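Line drying and towel stiffness: notes from one line

I moved to Trerkosthorpe in May, into a house with no dryer hookup. There is a capped gas stub behind the washer and no vent hole in the wall. Cutting a vent through brick was quoted at more than the dryer, so everything now dries on a line. Sheets and shirts were fine from the first load. Towels were not. They came off the line rigid enough to hold a fold on their own, and this post is a record of what I changed and what effect it had.

The setup first. The line is a Kastevbridge retractable, two cords, mounted to the back wall at one end and a post at the other. The washer is a front loader with a default spin of 800 rpm and a maximum of 1400. The towels are cotton terry, washed several times before any of this started. Water here is hard. The supplier's report lists it as "hard" with no qualifier, and the kettle agrees.

The usual explanation for stiff towels is mineral residue. It's part of the cause. The other part is water held on the surface of the cotton fibers, which links neighboring fibers together as the towel dries. In a tumble dryer the fabric is moving the whole time and those links get broken as they form. On a line with no wind, nothing moves and the loops set in whatever position they were in when the washer stopped.
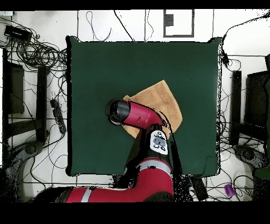 So there are two variables to work on: what is in the water, and how much the loops move between the end of the spin and the point where the towel is dry. I took them separately.

Detergent. I had been filling the cap to the line marked for a heavy load, which on my bottle is 90 ml. I cut this to 36 ml. The rinse water had been visibly cloudy at the higher dose and was clear at the lower one. Towels came out slightly less stiff, and there was no change in how clean they smelled. I have kept the lower dose.

Vinegar. Half a cup in the softener drawer. There was a small improvement in feel, and then I read the washer manual, which advises against acids because of the door seal. I stopped. If your manual says nothing on this, your results may be worth more than mine.

Fabric softener. It works on stiffness and reduces absorbency, which defeats the purpose of a towel. Not tested beyond one load.

Spin speed. I expected a faster spin to help, on the theory that less water means less residue left behind. Drying time dropped by a good margin. Stiffness went up. The 1400 spin presses the loops flat against the drum, and if they are hung without further handling they dry flat. At 1000 rpm the towels take longer but the pile is more open. This is the setting I use now, unless rain is forecast.
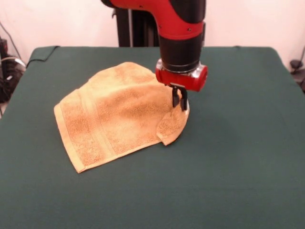

Grewal disagreed with the spin result when I posted an early version of these notes, and wrote that the speed makes no difference provided each towel is shaken hard before it goes on the line. Hold one short edge, snap it downward several times, turn it around, repeat from the other edge. Grewal runs the maximum spin on every load and reports no stiffness worth mentioning.

I tried it. With the snap, the gap between 1000 and 1400 rpm gets much smaller, though I can still pick out the 1400 towels by hand with my eyes closed. Snapping is the single most useful step in this whole post and it costs nothing but shoulder effort. A second snap when the towel comes down helps again. It breaks up whatever has set.

Hanging position matters less than I assumed. Folded in half over the cord gives a crease and a slow-drying band at the fold. Pegged by the short edge with a small overlap is faster and leaves peg marks, which go away on use. Pegging across both cords, so that air gets between the two halves, was fastest on still days.

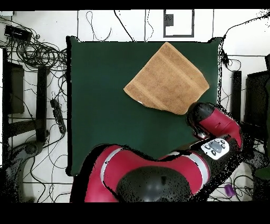
Wind is the largest factor and I have no control over it. A towel dried on a windy Wednesday came in close to dryer-soft with no other treatment. The same load on a still, sunny day was poor. Direct sun seems to make it worse, probably by drying the surface before the fabric has had any movement. I now hang towels on the shaded half of the line and give the sun to the sheets.

Indoor drying is the remaining problem. On the rack in the hallway, with the window shut, a towel can take 48 hours and smell bad by the end. A desk fan aimed at the rack on low fixes the smell and about half the stiffness. I have not measured what the fan draws.

Current procedure: 36 ml detergent, 1000 rpm, extra rinse on, snap from both ends, peg across both cords in shade, snap again on the way in. The cords on the Kastevbridge sag under a full load of wet towels, so the next job is a prop for the middle.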